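Winter bedding, again

2022-10-28

The overnight low got down to where the furnace started coming on before bed, so the winter duvet has come out of the cupboard. It's the white one I bought from Bendell nine years ago for 135 dollars, and it still does the job. It takes up most of a shelf all summer and I'm always glad to get the shelf back.

I don't make the bed in the morning any more. I turn the duvet back, leave it in a heap and deal with it in the evening with the lamp low. The room gets cold and a bit damp on the outside wall, and the bedding seems better for being left open.
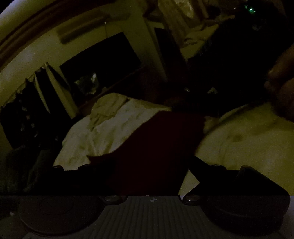
Maroon cloth, white bedding, dim light.

The dark red was a colour I picked mostly for practical reasons. Everything else on the bed is pale, and pale things show every cup of tea. I looked at a grey from Stidari first, but it was scratchy and the shop wanted too much for it. Maroon also hides in a dim room, so I try to put it in the same spot each night.

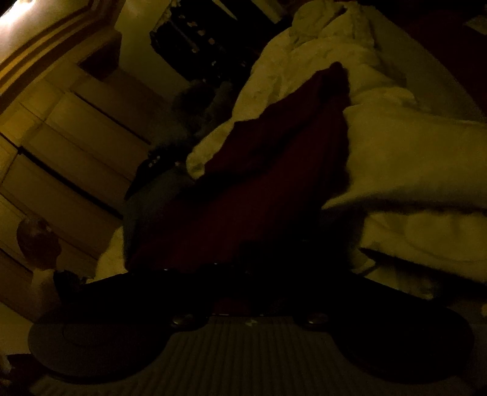 The duvet, rumpled and bunched.

Getting the duvet flat is the slow part. The filling travels to the bottom end and has to be shaken back up from the corners. I do the far side first, walk around, then do the near side – doing it the other way means going around twice. The cover is a plain cotton one from Fallahi with ties inside, and two of the ties have come off. I'll sew them back on before February, when the flannel cover goes on.

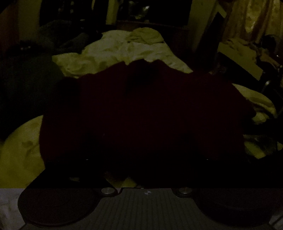
Golshifteh Rezaei wrote to me after the last bedding post that she gave up on shaking altogether and lays her duvet out on the floor once a week, then pushes the filling up by hand. She says it stays even for longer and is easier on the shoulders.

I might try that on the weekend. The floor would need vacuuming first.

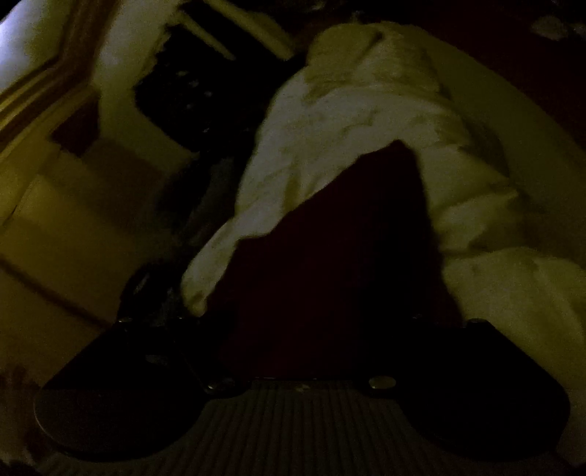

Deep red against the white.

Still to do: wash the summer blanket, find the bag it's stored in, and decide whether the old pillows can go another year. The laundromat in Brerkenness has a machine big enough for the blanket, and I'd sooner pay for that than fight with ours.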